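Filed under: Short Fiction, Family, Stories Under Ten Minutes

The Bustetti

I left my grandfather's accordion on the 441 bus on a Thursday in September, and I didn't notice until I was in my kitchen eating cereal over the sink.

You'd think you would notice. A Bustetti weighs about as much as a four-year-old and the case has a corner that gets you in the shin every third step. I'd been hauling it across Pleklow all afternoon, getting it looked at by a man who charged me $37 to tell me the bellows leaked, and I suppose when I finally sat down my shins were so relieved that the rest of me forgot the whole business.

I should say I don't play. My mother doesn't either. Grandpa played exactly four songs, three of them at weddings and one, a sort of limping waltz, on the back steps when he thought we were all watching TV. He'd left the thing to me in a note on the back of a seed packet. (Tomatoes. He left my cousin the tomatoes, separately.)

So I called the bus company and got put on hold, and the hold music was accordion. I swear on my life. I stood there with milk on my chin and listened to eleven minutes of it, and then a man named Hollis Dvorak picked up and asked me to describe the item.

"It's an accordion," I said.

"Color?"

"Red. Well, red where it isn't chipped."

"Any identifying marks?"

"It's an accordion," I said again, and he sighed and gave me a claim number, 2479, and told me lost property was out at Skusatside and opened at seven in the morning.

I didn't sleep much. Around two I started composing the phone call to my mother, and every version opened with "Now, you know how I've been tired lately." By four I had moved on to pricing used accordions online, to see if I could swap one in. There was a blue one two states over. I wondered how hard it would be to dye an accordion.

Skusatside is the end of the line, a bus yard and a gas station and a diner called Chettiar's with the best smell in the county coming out of its back door. I was there at six-thirty, and since the lost property window had its shutter down I went in and sat at the counter. Narayanan Annamalai ran the place. It said so on a certificate over the register, and he pointed to it when I asked his name.

"You lose something?" he said.

"How can you tell?"

"Six-thirty. You're not a driver." He put a coffee in front of me. "Umbrella?"

"Accordion."

He stopped wiping the counter. "Red?" he said.

Well! I about climbed over the counter. He told me that the evening before, a driver named Ajith had come in for his supper carrying a red accordion, on account of the lost property window being shut and him not wanting to leave it on a cold bus. And he'd set it on that stool there, the one by the pie case, and had his supper next to it like they were on a date. And then a woman at the corner table, Nandini something, had asked if she could try it.

"And did she?" I said.

"Two hours," he said. "We had people standing up in here. A fellow from the gas station cried."

I can't tell you what I felt about that. Part of me was jealous, I think. It had been in my hall closet for six years behind the vacuum, and it gets one night out without me and makes a man cry.

I asked what she'd played. He didn't know the names. But he hummed a bit of the last one, drumming with two fingers on the pie case, and it limped. It went along fine for two beats and sort of dragged its foot on the third.

"That's my grandfather's," I said.

"She said she'd had it from an old guy at a wedding," he said. "When she was a kid. He taught her the left hand during the speeches."
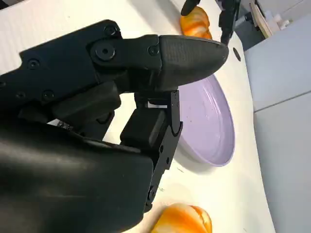
Photo: Hok-lam Siu

The shutter went up at seven and I got in line behind a boy who'd lost one shoe. Ajith Palaniappan himself was at the window, handing in his paperwork, a big shy man with a thermos under his arm. The accordion was on the shelf behind the clerk with a paper tag tied to the strap. I gave my number. I signed in two places. Ajith carried it out to the stop for me, and I noticed he held it with the bad corner turned away from his leg, one evening and he'd already figured that out.

"She left you her phone number," he said. "It's in the case. She says the bellows leak."

"I know the bellows leak," I said. "I paid thirty-seven dollars to know that."

He laughed and went off to his bus. I sat on the bench with the case across my knees and opened it, and there was the number on a diner napkin, and under it she had written out the left hand. It was just letters and little arrows. I got my arms through the straps, backward the first time. There was a woman at the other end of the bench with a newspaper, and I told her I was sorry in advance.

"Go ahead, hon," she said. "Bus isn't for twenty minutes."

3 comments

marlowpie: My dad had one of these and the case corner thing is SO real. I have the scar.

Dee in Ohio: Did she call Nandini?? I need a part two please

t_ferris: The tomatoes line got me. Tiny gripe, seven is early for a lost property window, ours opens at noon if you're lucky.

More stories
The Year We Kept the Goose
151 Steps to Aunt Pauline's
A Good Deal on a Canoe
What the Dentist Sang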